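# Do "failed state" rankings measure anything?

Karlijn Boersma and Vy Vương, March 2020

We set out to test whether a country's score on a fragility index tells you who governs it. We doubt it. The index we were assigned gives one number per country, so a breakaway region with its own courts and police gets the same score as the capital that can't collect taxes there.

We coded 637 news reports on three partition disputes. Only 400 named the authority in charge on the ground.
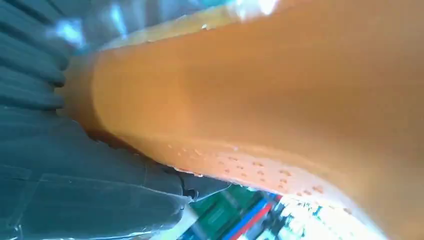
The other 237 said "the government" and left it there. Our classmate Riet De Haan argued that this is sloppy reporting and nothing more. Maybe — but the index is built from reports like these, and its authors never say how they handle the gap.

We also question the idea that partition settles things. In two of our three cases the new border opened a second dispute within a few years. Supporters tend to stop the story before that point.
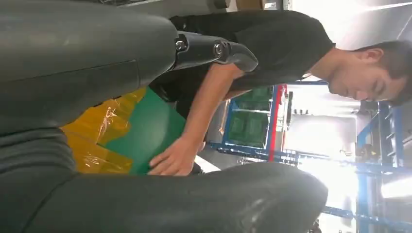
*Figure 2. A hand on the green sheet, with yellow-amber plastic wrap beside it.*

Marloes Mulder thinks our sample is too small to say this. She may be right, and we would not lean on it for policy.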